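Reading the Sky Without Instruments
Notes for week 4, evening course in weather for walkers

Hello all. These are the notes I promised, typed up from my scribbles, so forgive the wandering. If you missed the session, read this and then go outside for ten minutes, because half of what we did was standing in the car park looking up and you can do that anywhere.

Where we'd got to

Last week was wind. You should be happy with the idea that air moves from high pressure towards low, that the turning of the earth bends it on the way, and that if you stand with your back to the wind in this half of the world the low is on your left. If that last bit still feels like a conjuring trick, go back over the drawing with the two circles. I had to draw it for myself about a dozen times before it stuck.

This week is cloud, and mostly the dull sort. I know everybody wants the big thundery towers (so do I!), but most days you're out walking you get a lid of grey, and it pays to know which grey you've got.

Three levels, and the names

Cloud names are far less frightening than they look. You need a handful of Latin bits and you can bolt them together.

Cirrus, or cirro- on the front of a word: high and icy, thin, wispy.
Alto-: middle level. Yes, I know alto means high. I didn't pick it.
Stratus or strato-: a layer, a sheet.
Cumulus or cumulo-: a heap.
Nimbus or nimbo-: it's raining or snowing out of it.

So altostratus is a middle-level sheet, cirrocumulus is high little heaps, and nimbostratus is the thick wet blanket that ruins your sandwiches. Stratocumulus is the one you'll meet most often, a low layer that has gone lumpy, and it's usually fairly harmless. You might get a bit of drizzle from it.

How to tell one grey from another

Somkiat Noiphan asked in class how you judge height when there's nothing up there to compare with, and I gave a rather poor answer, so let me have another go. You use the size of the lumps. Hold your arm out straight towards the cloud, well away from the sun, and look at one lump. If your little finger covers it, think cirrocumulus. If it's wider than that but up to three fingers, think altocumulus. Bigger still and it's stratocumulus. It only works on lumps that are a decent way above the horizon, as everything looks squashed when you look at it sideways.

With a plain sheet you've no lumps to measure, so use the sun. Through cirrostratus it's bright and you still get a shadow, and you may get a halo round it. Through altostratus it's a blurry coin, as if behind bathroom glass, and your shadow has gone. Once you can't find the sun at all you're under something thick or low, and then I look at the edges: can I see any texture, any lighter bands? A grey with some shape in it is very often stratocumulus. A flat, even grey with no features, and getting darker, makes me reach for my coat. 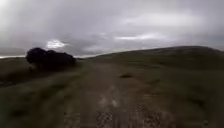

The order things arrive in matters more than any single look. A warm front slopes forward over your head like a ramp, so the highest cloud turns up first and the rest follows in order: cirrus, cirrostratus, altostratus, nimbostratus. From first wisps to proper rain can be most of a day. If you saw a halo at breakfast and the sun had gone fuzzy by lunch, I'd plan to be off the hill by tea.

A cold front is steeper and ruder. There's less warning, the rain comes harder and is over sooner, and the wind swings round as it goes through. Afterwards you tend to get that lovely washed air where you can see for miles, with heaps of cumulus and a shower or two if you're unlucky.

A word on colour

People put too much faith in it. Cloud goes purple, pink, yellow or slate depending on where the sun is and how much cloud the light has had to struggle through. A small fluffy cumulus can look nearly black with the sun behind it and dazzling white an hour later. Note the colour down by all means, but don't forecast from it alone. (Red sky at night has something in it where the weather comes from the west. We'll do sayings properly next time, and I'll be cruel about the cows.)

The sky diary

Same rules as before, with one addition. Please write down:

Time and place
How much of the sky is covered, in eighths
Lumps or sheet, or both
Whether you can find the sun, and what it looks like
Wind direction, from a flag or smoke or a wet finger
Your own guess for the next 3 hours

The guess is the new bit. Write it before you look at a forecast, please! Then go back and mark yourself, kindly. My own marks from my first winter at this were dreadful and I've still got the notebook.

Bring your diaries on Wed 17 December, even if there are gaps. We'll put a few of them side by side and see who was under the same front, and I'll bring the spare cloud charts for anyone whose copy has gone soggy.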